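How Does a Spray Bottle Work?
A page for curious children, by Leonilde Louro
Zernildale Children's Science Pages

Take a spray bottle in your hand and pull the trigger. Psst! A cloud of very small drops flies out. Pull again, and there is another cloud. But the water was lying at the bottom of the bottle, and the hole where it comes out is at the top. How did the water climb up? And who cut it into such small drops?

Let us start with the climbing.

Water likes to go down
You know this already. If you spill your glass, the water runs to the edge of the table and then to the floor. It never runs up to the lamp. To bring water up, something has to push it or lift it. A machine that does this is called a pump. Your heart is a pump for blood. A bicycle pump is a pump for air. And inside the head of a spray bottle there is a little pump for water.

Inside the head
Behind the trigger there is a short tube, closed on one side, and in this tube moves a small plug. The plug is called a piston. There is also a spring, which always wants to push the piston back to its place. From the pump a long thin straw goes down, almost to the bottom of the bottle.

When you pull the trigger, the piston moves in and the space in the tube becomes small. What is in the tube must leave. When you let the trigger go, the spring pushes the piston back and the space becomes big again. Now there is room in the tube, and the pressure there is low. The air in the bottle presses on the water from above, and the water goes up through the straw to fill the room.

It is the same thing that happens when you drink lemonade with a straw. You may think that you pull the lemonade. In fact you make the pressure in your mouth low, and the air outside presses the lemonade up to you.

Two little doors
Why does the water not fall back down the straw when you pull the trigger? The pump has two little doors, called valves. Each one opens in only one direction. In many spray bottles the lower valve is a tiny ball. When water comes up, the ball is lifted and lets it pass. When water tries to go back, the ball sits down on the hole and closes it. The second valve lets water go out to the front, but does not let air come in from there.

This is also why a new bottle needs a few pulls before it sprays. At first the straw and the pump are full of air, and the air must go out before the water can arrive.

Making the drops
At the front is the nozzle, a cap with a very narrow hole. Just before the hole, many nozzles have small curved channels. The water has to run around in a circle there, very fast, like children on a merry-go-round. When it comes out it is still turning, so it spreads into a thin sheet, and the sheet breaks into drops. On some bottles you can turn the nozzle, and then the water comes out in one straight line.

A letter from a reader
Shaimaa Bouazza from Trevbridge wrote to us: "Why does my bottle not work when I hold it upside down?" Good question, Shaimaa! When the bottle is upside down, the water goes to the neck, but the end of the straw is now up in the air. The pump takes air. If the bottle is very full, the end of the straw may still be under water, and then it can spray for a while.

Try it yourself
You need: a clean, empty spray bottle that held only water before, some water, and a sheet of dark paper.
Fill the bottle halfway with water. Count how many pulls you need before the first spray comes.
Spray once on the paper from very near. Then spray once from one step away. Where are the drops closer together?
Turn the nozzle, if yours can turn, and spray again.
Do this outside or in the bathtub. Never spray at a face, and do not use bottles with cleaning liquid. Ask a grown-up if you are not sure what was inside.

Words to remember
Piston: a plug that moves in a tube.
Valve: a door for water or air.
Nozzle: the narrow end where the spray comes out.

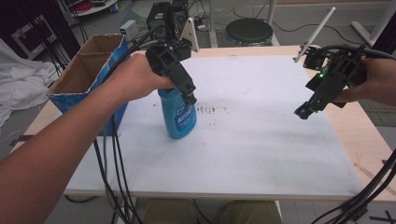
A blue spray bottle. The trigger and the pump are in its head.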